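Handout 2: Reading a Product Sheet for a Small Gripper Kit

Course unit: Evaluating automation equipment
Reading time before lab: one session

1. Scope

These notes cover the Skutik gripper kit, sold by Nurkovum and used in the Vakthorpe teaching lab. The kit is treated as a purchase under review. Students should finish with a short written judgment on whether the kit suits tabletop sorting work. Arm selection was handled in Handout 1.

2. What is in the kit

The base package has a parallel gripper with two fingers, a wrist camera with its bracket, a control board, one cable set, and a license for the Bravo control software. The list price is $1,779. The extended package costs $2,427 and adds a spare finger set and a second year of software updates. Neither price includes an arm.

The gripper opens to 50 mm at the fingertips. Check this figure against the widest object in your task, measured across the faces the fingers will close on. Allow clearance on both sides. An object that measures close to the full opening will need an approach more exact than most small arms can hold.

3. Terms used in the sheet

Opening: distance between the inner faces of the fingers when fully apart.
Approach: the last straight move toward the object before closing.
Zone: an area on the work surface that the task treats as a target or a limit.
Wrist view: the picture from the camera on the gripper bracket. It moves with the gripper, so a fixed object changes position in the view as the arm moves.

4. Claims to test

The sheet says that Bravo "finds parts anywhere on the table." Read this as a claim about the wrist view only. A part outside the view is not found until the arm moves. The software has a search routine for this, and its run time is part of the cycle time. The sheet gives cycle time without search. Record both values in your report.

The sheet also says that the software separates parts inside a zone from parts outside it. The test for this should include objects close to a boundary line on either side, and objects of which only a portion can be seen. Partial views are a common source of wrong zone labels.

5. Worked case

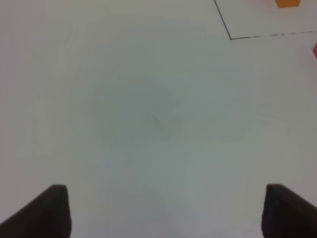 Wrist view of the tabletop, Vakthorpe

The fingers are apart and hold nothing. Most of the view is bare white tabletop. An orange block shows at the top edge, within the area bounded by the dark lines, and only its lower portion is visible. A strip of a pink-red object shows at the right edge, below the line and therefore outside that area. Its full shape can't be determined from this view.

A correct software result for this position would list the orange block as inside. For the pink-red object, accept "outside" for the visible part, with the object type left open. The faint gray mark near the center of the view must not be reported as a part. If it is, raise the contrast threshold in Bravo one step and run detection again before moving the arm.

Neither object is ready for a grasp from this position. The next command should shift the view up and to the right.

6. For the report

State the package reviewed and its price. Give the opening and the widest object in your task. List each detection error by type: missed part, false part, wrong zone. Attach the Bravo log. Reports are limited to 2 pages, log excluded.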